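Print this page | E-mail this entry

October 9, 2025

Okay, so I finally did the closet. Well, half of the closet. The hanging half. The shelves are still a disgrace and I'm leaving them that way until at least the weekend, possibly December, we'll see how I feel.

It started because I couldn't find my gray cardigan this morning and the air coming in the kitchen window had that first real bite in it. I stood there in a T-shirt holding my coffee with both hands like somebody in a commercial and thought, right, summer's over, where are the sweaters. The sweaters were in the Skikimard box under the bed, under the spare blanket, behind the suitcase. Of course they were. I got down on the floor to pull the box out and found a sock, two hair ties and the charger I replaced in the spring. (I knew it! I knew I hadn't left it on the train.)

So then the box was out, and once a box is out you might as well, and by ten o'clock everything I own that isn't currently on my body was in a heap on the chair and the heap had started sliding onto the floor. I had toast standing up. I had more coffee. I thought about putting it all back and going for a walk, and I'm going to give myself a little credit for not doing that.

The good thing about the bed is the bamboo mat is still on it. I know, I know, it's October, it should be rolled up by now. I put it on in that horrible week when it was too hot to sleep and I just never took it off, and I've gotten so fond of it! It's cool on the backs of your legs and it has that nice smooth feel. And for folding it's the best surface in the place. The mattress on its own is hopeless, everything sinks and you end up folding a sort of bowl. On the mat things lie flat and you can smooth them down with your forearm, and they slide when you want to turn them around. I used to fold on the kitchen table but there was always a crumb or a wet ring from a glass, and with black clothes that's just asking for it.

And it was a lot of black clothes. I did not realize how much until it was all in one heap. I think of myself as a person who wears green! I have maybe one green thing. Everything else is black or has faded to that sad almost-black, and half of it I couldn't tell what it was until I shook it out. I did the black things first while I still had some patience, longest ones to start with, folded in lengthwise and then laid down the middle of the mat so I could see if the edges were straight. 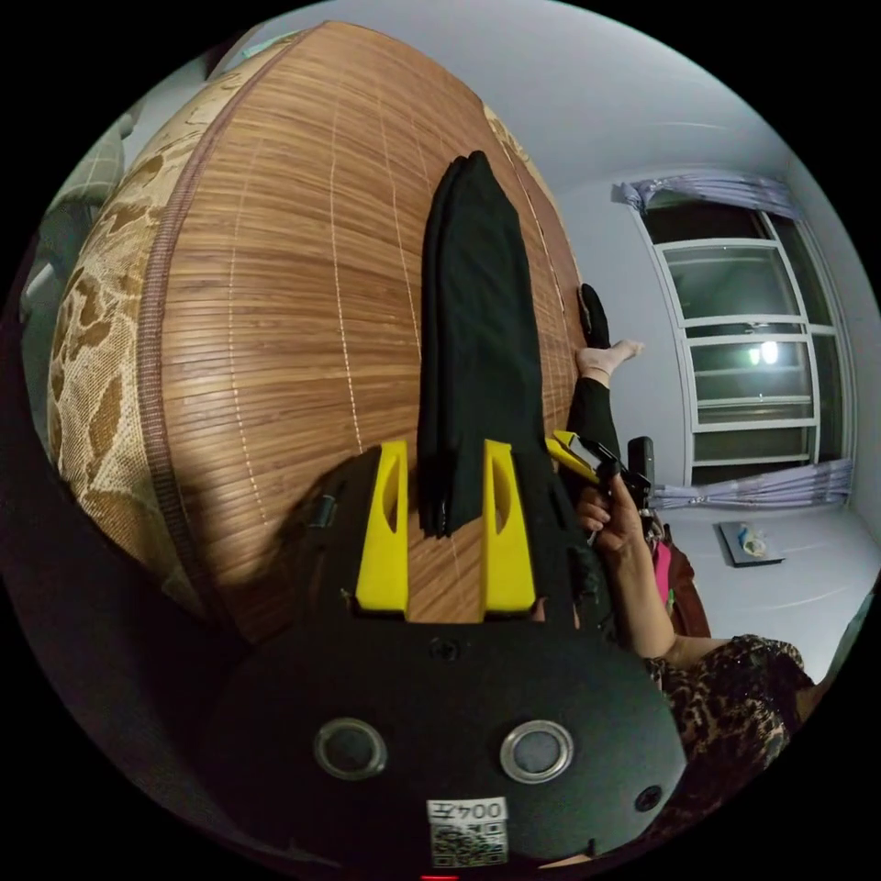
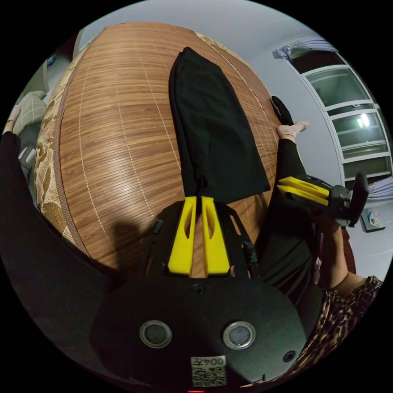
Black things on the bamboo mat, mid-fold.

I've changed how I fold, by the way. I used to do the big square, the department store square, and then stack them, and then of course the one you want is on the bottom and you pull it and the entire stack goes over. Now I fold long and narrow first and then bring it up in sections so it ends up as a packet that stands on its edge in the drawer. I got it from the little leaflet that came with the Sonell drawer dividers, which I bought last winter and only opened today. Four dividers in the pack. I thought I'd need another pack but no, it came out right, one per drawer with the deep drawer left open for the bulky stuff.

The first few packets were terrible. Lumpy in the middle and they fell open the second I let go. Then I figured out you have to press the air out before each fold and not after, and they started behaving. By the time I got through the black pile I was going at a pretty good clip and even enjoying it a bit, with the radio on and the window open. There was a long program about beekeeping that I only half heard, something about sugar water.

Around lunch I hit the part I always hit, which is the Maybe pile. The Maybe pile is where these things go:

The dress I wore once to a wedding and sweated through.

The pants that fit if I don't sit down.

That scratchy turtleneck from the Resano sale. It was such a bargain and I have resented it ever since. Over 300 people in line that morning, or it felt like it, and I came home with a sweater that makes my neck red. I keep thinking I'll wear it with something under it. I never will. It went in the bag today, goodbye, and I felt lighter right away.

The pants stayed. Don't ask me why. They're very nice pants.

I ended up with three bags to go out. One is for the donation bin by the supermarket, one is rags (mostly old T-shirts, and I do need rags, I've been cleaning the stove with a sock), and one is things to be mended, which I'm taking to Yalçınkaya on the corner. They put a new zipper in my jacket last year and it's still the best zipper I own. There's a skirt in there that needs a hem and a black top with the side seam coming open. I could do the seam myself. I've been saying I could do the seam myself for a good long while now, and the top has spent that whole time on a hook behind the door.

Oh, and I weighed the donation bag on the kitchen scale in shifts because I was curious, and the turtleneck alone is 900 grams. No wonder! It was like wearing a rug.

The sweaters got the shelf at eye level, where the linen shirts were. The linen shirts went into the Skikimard box with a bar of soap in the corner, the way my grandmother did it, and back under the bed, in front of the suitcase this time so I won't have to crawl. I wrote SUMMER on a piece of tape and stuck it to the lid. The tape is already curling up at one end. I should have wiped the lid first, it was dusty.

The gray cardigan was not in the box. It wasn't in the closet either. I went through the hamper and the hooks and the bag I take to the pool, and I even looked in the car. It was on the back of the kitchen chair, the one I'd been hanging my dish towel on, so it's been under the dish towel for who knows how long. It smells a bit like onions. It's soaking in the sink now and I'll lay it out flat tonight, if I can find somewhere to put it.

My back hurts. Dinner was eggs again, with the last of the peppers, and a piece of that hard cheese I keep meaning to use up.

Still to do: the shelves, the shoes, the drawer with the scarves (and the batteries, for some reason). Get moth things, the cedar kind, the others give me a headache. Take the mat off and wipe it down and let it dry properly before I roll it up, though I might give it one more week. The forecast says it's warming up again.

Back to top
Contact | Copyright, all entries and photos by the author of this diary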